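Saturday Hand Clinic Opens in Moton

Jun 9, 2018

We've been waiting a long time to share this one! Starting this month, the hand therapy team at Zaden Orthopedics is seeing patients on Saturday mornings at our Moton office, right across the parking lot from the Phillips Building. If you've ever tried to squeeze a therapy visit in between work and school pickup, you know why we're so excited.

The Saturday clinic is for people getting over carpal tunnel release, trigger finger surgery, wrist fractures and thumb arthritis procedures. Visits run 30 minutes, and you'll be with the same therapist every time. We also have 2 new treatment rooms, both with good daylight and (finally!) chairs with armrests at the right height for resting a sore wrist.

Much of the work is plain, everyday stuff. Gripping, turning, pinching, letting go. Stiffness after surgery tends to show up in small kitchen jobs first, so our therapists build those motions into the visit early on and send you home with a short set to do 3 times a day. The sets are easy to fit in while the coffee brews.

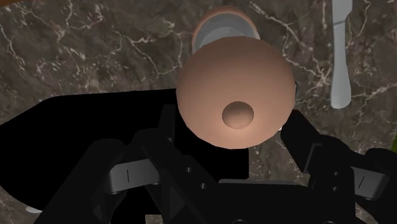
One patient from the Flakidau office, who tried the new hours during our test weekends, wrote to us that she had skipped half her therapy after her first wrist surgery because she couldn't get off work, and that this time she made every visit. She added that her fingers were much less stiff in the mornings and that she was back to opening her own jars by week four. We loved reading that, and so did the front desk, who taped her note up by the phones.

You'll need a referral from your surgeon or your regular doctor for the first visit. Please bring your splint if you have one, even if you've stopped wearing it, along with a list of your medicines. Flakidau patients are welcome to book in Moton, and your chart will already be there when you arrive.

We hope to add Saturday hours for shoulder patients in September. To book a hand visit, call either office or stop by the desk after your next appointment.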